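Duststead Household Help
Home > Laundry > Washing machines

Musty smell from front loader, towels worst of all

Posted by Heather Paterson in Washing machines

We moved into a rental in October and it came with a front loader that the previous tenants left behind. The landlord says it's ours to use but he won't service it. It runs fine, spins fine, doesn't leak. The problem is the smell. Clothes come out OK if I hang them straight away on a warm day, but towels smell like an old dishcloth as soon as they get damp again. The laundry itself has started to smell a bit when the door to the hall is shut.

What I've done so far:

Ran it empty on hot with two cups of white vinegar. Better for a week, then back.
Switched from powder to liquid. No change.
Wiped the inside of the drum with a cloth. The cloth came away clean, so I don't think the drum is the trouble.
Used more fabric softener. If anything this was worse.

I wash mostly at 30 degrees, four or five loads a week, and I close the door after each load as the laundry is narrow and I catch my hip on it otherwise. There's no manual. I don't want to spend 400 dollars on a repair call for a machine that isn't mine. Is this something I can fix myself, and what should I be cleaning?

3 replies

Cruickshank

Bleach. Tip some in the drum and run it hot. Had the same thing and it went away.

Agnes Lindsay

I'd leave the vinegar and go slow on the bleach. A cup of vinegar now and again won't ruin a machine, but used every week it's hard on rubber, and you must never have vinegar and bleach in there together. If you've just done a vinegar run, do a plain rinse before you use anything else.

Your clean cloth tells you something. The drum gets scrubbed by the clothes every wash, so it's the last place to go off. The smell will be coming from one or more of three places: the rubber seal around the door, the detergent drawer, or the filter at the bottom. Do all three on the same day, otherwise the dirty one just seeds the others again.

Set aside an hour or so. You'll want old towels, a shallow baking tray, an old toothbrush, a bucket of hot water with a squirt of dish soap, rubber gloves and a torch.

Start with the seal. Open the door as far as it will go and pull the rubber lip toward you with your fingers. There's a fold behind it, and it's the bottom part of the fold that holds water. On most machines you'll find grey slime, hair, lint, and a coin or a hair tie if you have kids. Get the loose stuff out with paper towel first, then go around with the soapy cloth, pulling the fold open as you go. Black spots are mould. Surface mould comes off with the toothbrush. If it has got into the rubber it will stay as a stain, and a stain on its own doesn't smell much. Dry the fold when you've finished.

While you're there, wipe the inside of the door glass. The lower part sticks out into the drum and gets a greasy film where it meets the seal. Do the plastic around the glass as well.

Next, the drawer. Most of them come right out. Look for a tab marked PUSH at the back of the softener compartment, press it down and pull. Soak the drawer in hot water and scrub it. Then shine the torch up into the hole it came out of, particularly the roof, where the water jets are. I would bet on finding black stuff up there, with the amount of softener you've been using. Toothbrush again, and a spray bottle if you have one.

Then the filter. Look low down on the front of the machine, usually the right-hand corner, for a small cover. It might be square with a flap or it might be round. Some pop open with a coin in a notch, some want a push. Turn the machine off at the wall first, and don't do it straight after a hot wash. Put the tray under and the towels around it. If there's a little drain hose behind the cover, empty that first. Then turn the filter cap anticlockwise a bit at a time and let the water come out slowly. There's always more than you think. When it stops, take the filter right out, rinse it under the tap, and feel inside the hole for anything stuck. Screw it back firmly. Check it for drips at the start of the next wash.

When all that's done, run the hottest cycle you have, empty, with a washing machine cleaner. I use Dasimel powder, but plain laundry powder in the drum does a fair job too.

After that it's mostly habits:

Leave the door open between loads. I know the room is narrow. Even a hand's width helps, but wide open for the first couple of hours is better. If you have small children or a cat, use the hand's width and check the drum before every load.
Leave the drawer pulled out a bit as well.
Stop the softener, at least on towels. It coats them so they hold the smell, and they don't soak up water as well either.
Do one hot wash a week, 60 degrees, and make it the towels. I do mine on Wednesday.
Go back to powder if you can. Liquid on a cool wash leaves more behind.
Use less of it. Half the cap is plenty for ordinary dirt.

The towels you already have will need a couple of hot washes with no softener before they come right. Don't judge the machine by them until you've done that.

My own front loader, with the door the way it stays between washes: 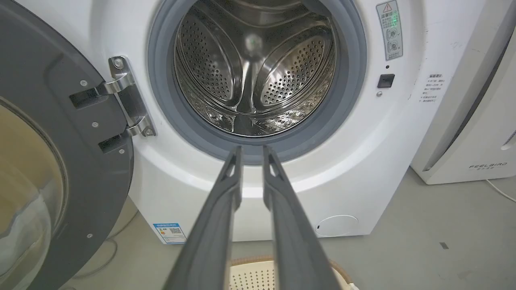 Heather Paterson wrote back that evening to say the seal had been bad but the drawer was far worse, and that she'd left the filter for the morning as she had no tray flat enough to go under it. She also wanted to know whether the hot wash would hurt the rubber, and whether a door left open all day would end up sagging.

Agnes Lindsay

Hot water won't hurt the seal, it's made for it. As for sagging, I've not had it happen. Just don't let anyone lean on the door or hang wet jeans over it. If it ever gets hard to shut, check the hinge screws are snug before you force it.

For the tray, the lid of a plastic storage box will do, or a dustpan if you empty it often. You can also fold a towel double, let it soak, swap it for another and wring the first one out over the bucket.

Grudstead

Good advice above. Two small things to add.

If you do all that and there's still a smell, more like drains than mildew, have a look at the waste hose at the back. If it's pushed too far down the standpipe, dirty water can get drawn back in. It should hook over the top and sit loosely, not be taped in airtight. Ours was taped when we moved in and I cleaned the machine twice before I thought to look.

And ask the landlord again. If the machine was there when you signed, it might be worth reading the lease to see if it's listed. A new seal for ours was 100 dollars before labour, and I wouldn't want to be paying that on someone else's washer.

Heather Paterson

Filter done this morning with the storage lid. Out came a bobby pin, a lot of fluff and what I think used to be a tissue. Hose is loose at the back, so that's one thing crossed off. The washer isn't in the lease, I checked. Towels are on their second hot wash now and the door's staying open.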